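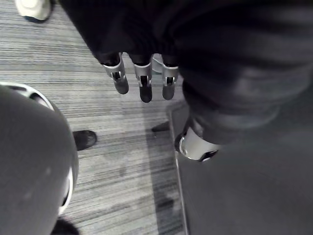
December 4, 2021
Nenness notebook, equipment wish list, second pass

Saturday, so the building is quiet enough to think about money. The spring order has to go in before the holidays and I'd like to stop carrying it around in my head. Prices are from the Molteck quote unless I say otherwise. Please scribble in the margins if you disagree, I'd much rather argue now than in the middle of a towel run.

First thing, spare fingers. I want to buy them as whole fingers this time! In September we ordered tips, sleeves and fasteners on separate lines, thinking we were being clever, and then spent most of an afternoon at the bench putting together what we could have had in a box. Molteck will do a kit of complete fingers for both hands, with the tips fitted, for $3,761. That's the biggest line on the list and I know it looks bad sitting at the top. But when a finger goes down we lose the whole hand until it's fixed, and a lost day costs us more than I like to work out.

I did ask Clullus for a price on the same thing. They wrote back that they only sell through the service contract, and the service contract is a conversation for another year (and another budget holder). So Molteck it is, unless somebody has a better idea by Wednesday.

Second, sleeves and gloves. These are wear items and I'd like them to come out of consumables for good, so we don't have to write a paragraph of justification every time. Terry cloth is the thing that worries me. Loops love an edge, and anything with a seam or a corner is an edge. I'm asking for a small stock of both, 7 of each, and a line on the log sheet where we write down when one gets swapped. Right now we have no clue how long they last. I've been guessing, and a guess is a poor thing to put in a budget.
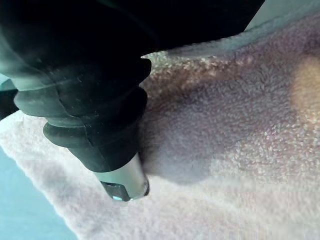

While we're on cloth: more towels, please. Same weight, same maker, bought in one go, because the second batch came out thinner than the first and the grasp settings we'd been so pleased with needed doing all over again. I put $150 down for this. It sounds like a lot for towels until you remember that they get washed between sessions and every wash changes them a bit. I'd keep a few back unwashed as a reference. Also a proper shelf bin with a label, so the reference ones don't get used to mop up coffee.

Third, cables, and I feel strongly about this one. Floor covers, a couple of decent reels, and an overhead run for the bathroom set so that less of it lives at ankle height. I walked it with a tape measure on Thursday and then again this morning, and the two numbers don't match, so I'll measure once more before I send anything. Call it about $400 with mounting hardware. The Urquhart catalog has the low-profile covers, the kind you can roll a chair over, and they're sold by length, so we should get the total right first. If we can only afford one piece of this, I'd take the covers and leave the overhead run for later.
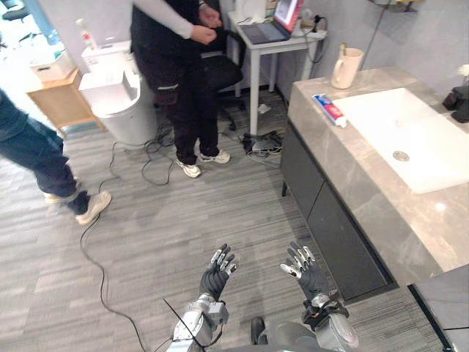
Bathroom set: both hands in front, vanity on the right, cables on the floor by the toilet.

Fourth, power. I don't want to buy another strip. I want one rack unit with switched outlets that sits somewhere you can reach without getting down on your knees, and I want every plug labeled at both ends. No price yet. Two people have told me two different things about what the wall circuit will take, so that needs a real answer from facilities before we pick a model. Parking it with a question mark.

Fifth, and this is more of a plan than a purchase, can we stop rearranging the set to suit the desk? The laptop could go on a cart. A cart is cheap, we may even have one in the store room under the old crates, and with the desk out of there we'd have room to come at the sink from the left as well as the right. Half of our reach problems might be furniture problems.
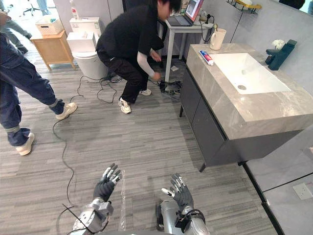 Somebody asked whether we should be saving for a third arm setup. My feeling is no, not in this round. We can't keep two arms in spares at the moment, and a third would only spread the same few sleeves even thinner. Ask me again once the log sheet has a few months of swaps on it.

Things I left off on purpose: the fancy lights, the second vanity, the padded tool case (sorry, I know, it's a lovely case).

To do before it goes out:
– measure the cable run again, write the number HERE and nowhere else
– get Molteck to put the lead time on the quote, it isn't there
– ask facilities about the circuit
– look under the crates for that cart
– check if Urquhart ships covers cut to length or only in full rolls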